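The Fruit That Left on Its Own

A worn return spring and a threshold set too low cost one home-automation project most of a month of recordings

By Selim Ersoy
March 23, 2023

14 comments
Share

The first sign of trouble at Nondcombe was a number that looked good. Over 10 working days, the reported success rate for the fruit-sorting task climbed steadily, and the people training the sorting policy had no reason to complain. The task is a plain one. An operator holds a gripper in one hand, closes it on an orange or a tomato lying on a cloth-covered table, carries it over an open box and lets go. The gripper logs jaw angle and pad force the whole way. A robot arm is later trained on the result.

The fault was in the letting go. In a share of the recordings, the log showed the jaws opening a fraction of a second after the fruit had already left them. The software marked these as clean releases. On video, the fruit could be seen sliding out of the pads, sometimes over the box and sometimes well short of it.
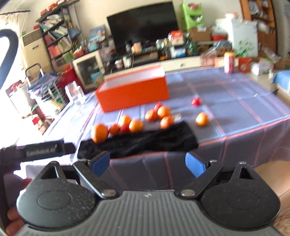
Rikine, the small firm that services the project's hand tools, took back four grippers and put them on a test stand. Two were within limits. The other two had lost closing force in the return spring, which sits behind the linkage and can't be checked without pulling the housing. At full squeeze the loss hardly mattered. At the light squeeze an operator uses on soft produce, the pads were holding at the very bottom of the range, and any tilt of the wrist was enough to start a slip.

A weak spring by itself would have produced dropped fruit and a lower score. What turned it into a data problem was the release detector. It had been tuned on hard plastic blocks, where pad force falls to zero in one step. A slipping orange unloads the pads gradually, and the detector had been set to treat any drop below a fixed line as an intended release. It had no way to compare that drop with the jaw angle, although both signals were in the same file.

The audit covered 900 recordings. Of these, 391 had a force drop that came before the jaws moved. Those were pulled from the training set, along with the policy built on them, which had learned to relax its grip early. Run on a bench arm at Briseo, it let go of an orange while the wrist was still turning. 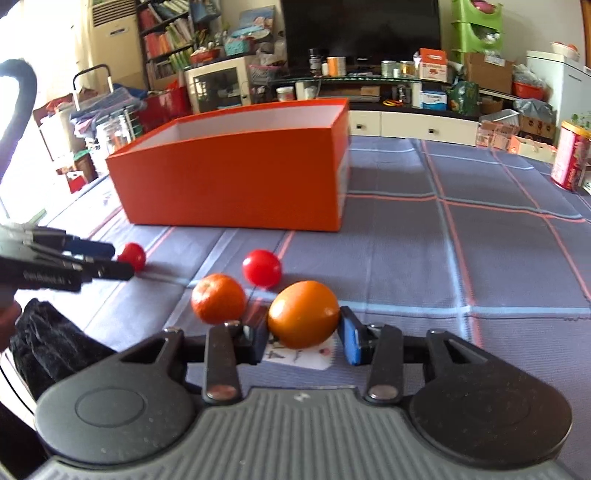
Round objects were the worst case. The pads are flat, so contact with a ball or a piece of fruit comes down to a small patch on each side, and a large orange puts that patch well forward of the pivots. The same spring that failed on oranges would probably have passed on a box or a folded cloth. Two-operator sessions made the picture harder to read. With a second gripper working the same table, a fruit that had slipped might be picked up again by the other hand, and the second pick was logged as a fresh and valid attempt.

The question of injury was raised and set aside for the hand tools -- the force is low and the operator supplies all of it. It was not set aside for the arm. A policy that opens early over a table is a nuisance. The same policy carrying a glass jar past someone's hand is a hazard, and the bench at Briseo has been fenced until retraining is finished.

The repair has two parts. The springs now have a service limit, checked with a pull gauge at the start of each session. The detector, rewritten with help from the engineering office Chatzigeorgiou, calls a release only when jaw angle and force agree. If force falls first, the recording is tagged as a slip and kept in a separate set. Slips are useful to have, provided they are labeled.

New recordings are due to go into training in April. The two worn springs are still at Rikine, where they are being cycled to find out how long a fresh one lasts before it gets to the same point.

Share
14 comments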